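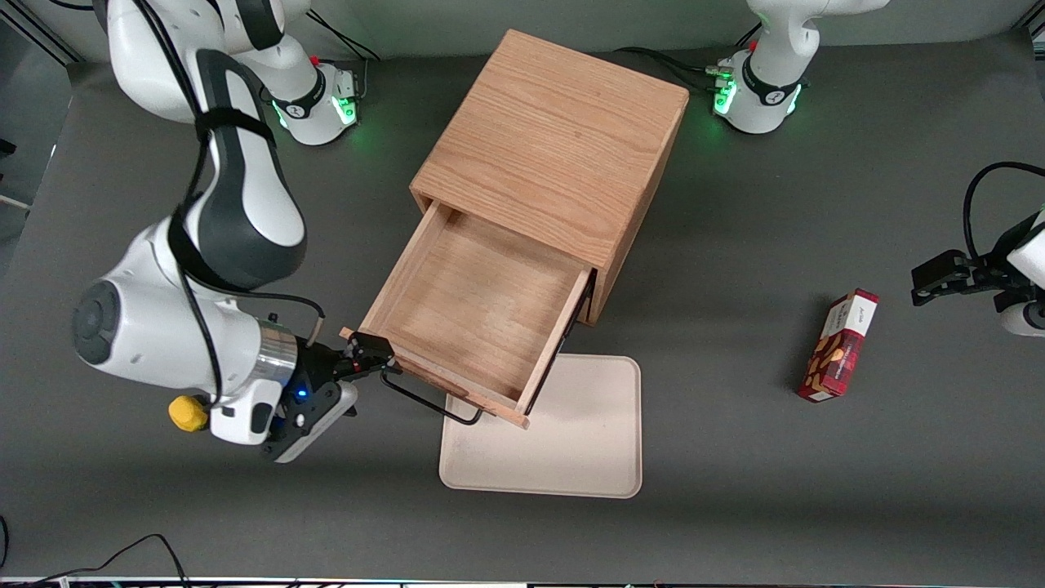
Mueble de madera con el cajón abierto, bandeja clara y cajita roja

Trucos para ver la gala final en casa con mucha gente

¡Por fin llega la final de Pevdale! Después de tantas semanas de convivencia, nominaciones y pruebas absurdas, en casa lo vivimos como otros viven un Mundial. Los que seguís la página ya sabéis que llevo varias ediciones montando la gala en el salón, y de tanto equivocarme he ido juntando trucos que me encanta compartir.

El sofá y las sillas
Moved los muebles por la mañana, con calma. Yo pego el sofá a la pared del fondo y pongo las sillas de comedor detrás de los pufs, en dos filas alternadas, como en el cine. Probad a sentaros en el peor sitio antes de que llegue la gente: si desde ahí se leen los rótulos de las votaciones, está perfecto. Y si entra sol por la ventana, una sábana oscura con pinzas os salva las primeras pruebas de la tarde.

El sonido
En la final hay gritos, en la tele y en el salón. Subid los diálogos en el menú de la pantalla (suele llamarse «voz clara» o algo parecido) y bajad un poco los graves. Si tenéis un altavoz suelto, colocadlo cerca de la última fila y comprobad antes que no vaya con retraso. ¡Qué rabia da oír el nombre del expulsado dos veces!

Comida de una mano
La otra mano está para el móvil, claro. Empanadillas, brochetas cortas, tortilla en dados y hummus en vasitos individuales con los palitos de zanahoria ya clavados. Ebise Dinsa, lectora de la página, me mandó su receta de palomitas con pimentón y una pizca de azúcar, y desde entonces no hago otras: se echa el pimentón con el fuego apagado, se tapa y se agita. Para las manchas de grasa en la tapicería, maicena encima, se deja reposar durante una pausa publicitaria larga y luego se cepilla.

La porra
Esta es mi parte favorita — y la que más discusiones trae. Recortad papeletas del mismo tamaño y que cada uno apunte ganador, segundo puesto y minuto exacto del primer llanto. Se doblan, se meten en un bote de cristal y se cierra con cinta de carrocero, que se despega sin dejar restos. El año pasado entre Endier y Wako hubo unos 8 minutos de pausa dramática antes del veredicto, ¡y mi cuñada casi lo clava!

Bebidas y pausas
Congelad el agua la noche anterior en moldes de magdalena: esos hielos grandes aguantan muchísimo más en la jarra. Para los niños, zumo de uva con gas y una rodaja de naranja. Poned las bebidas lejos de la tele, así quien se levanta a servirse no tapa la expulsión.

Al día siguiente
Ventilad a primera hora y pasad el aspirador antes que la fregona, las migas de palomita mojadas son lo peor. Las papeletas las guardo en un sobre, que en octubre empieza la edición nueva y siempre hay alguien que jura que acertó.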